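Running order and the Drovlow Song Night

September 2018
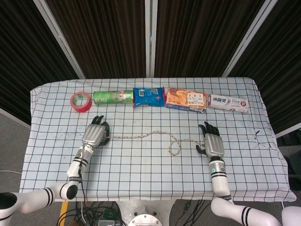

I have been going to the Drovlow Song Night since I was in college, and every year I have the same argument about the running order. The contest is 22 songs long with one intermission, and the order is drawn out of a bowl in January, months before anyone has rehearsed. People who don't follow song contests tend to think this doesn't matter, that a good song is a good song wherever you put it. I don't agree. Go along the row in the photo from the left and the roll of red tape gets your attention by being at the end, and then you're on to the green canister and the blue snack package, and each one is up against the thing before it. Songs work the same way. A quiet one after a loud one sounds either very brave or very small, and the singer has no say in which.

This year's draw put Grelo first. Grelo is a duo, two sisters with a keyboard and a drum pad, and their song "Half the Stairs" was my favorite when the demos went up in the spring. It has a slow first verse, then the drum pad comes in under the second chorus and doesn't let up. It needed a crowd that had settled. What it got was people still looking for their seats at Sandhu Hall and a sound desk that had the keyboard too low until the bridge. They sang it well. I checked the recording afterward to make sure I wasn't making excuses for them, and the vocal is fine all the way through. The applause was polite and they finished in the bottom half.

Brellus had the opposite luck. They were on second to last, after a run of ballads that I'm not going to name because at least one of the singers reads this. The Brellus song is not complicated. It's mostly the title shouted over a bass line, with a key change where you'd expect the key change. In a different spot I think it comes in eighth. After four ballads in a row it felt like someone had opened a window, and they won by a wide margin with both the jury and the room.

I want to be fair to Brellus here. They had the best staging of the night and it obviously cost very little. The lights were on them from behind for the first verse, so all you saw was the outline of the band, and then the front lights came up on the first shout. The bass player stayed where he was the whole time. A lot of the other acts had been told to use the stage and were walking around on it for no reason, and it looked nervous. I'd still have given them fewer points than I gave Grelo, but I understand how it happened.

Poonam Bhatia was sitting next to me and we had this out on the drive home. She sang at Song Night twice before she moved to the jury, once from an early slot and once from a late one, and she says the early one was better for her. You get it over with, you don't spend two hours in a hallway listening to everyone else through a wall, and your voice is still warm from sound check. I hadn't thought about the waiting. It didn't change my mind about the scoring, but it did explain why some of the later acts seemed flat in the first verse. The singer in slot 19 started a good half step under the track and took until the chorus to find it, and she is normally very steady.

The other thing about being on late is that the audience vote opens only after the last song. There's a recap with a clip from each entry, and the clips are short. For Grelo the recap used part of the first verse, so anyone who had come in late saw a person standing at a keyboard. For Brellus it used the shout. I don't think anyone picked those on purpose. Ashok Bhatt puts the recap together, and he told me he takes the clips from dress rehearsal and has one evening to do it. Still, if each act could send in the line of their song they wanted in the recap, that would be one thing under their control, and it wouldn't cost him any more time than choosing it himself.

The bigger change I'd make is to do the draw in halves. Acts would draw for the first half or the second, and then the producer would set the order inside each half after hearing the songs. Plenty of contests do some version of this. The complaint is always that a producer can play favorites, and that's true, they can. A bowl can do the same damage, though, and you can't write to a bowl. With a producer's order we would not have had four ballads together, which was bad for the four ballads more than for anyone else. The third of them, the one with the cello, was a lovely piece of writing, and I could feel the row in front of me stop listening before she had opened her mouth.

I've sent most of this to the organizers in a shorter form. They wrote back that the rules for next year are already printed, so the bowl stays for at least one more time. The demos should be up in the spring again. Grelo have said they're entering, with something faster, and I've heard a rough version of it that I'm not supposed to talk about yet. The full recording of this year's show is on sale at the Sandhu Hall box office, and the sound on the first song has been fixed in the mix.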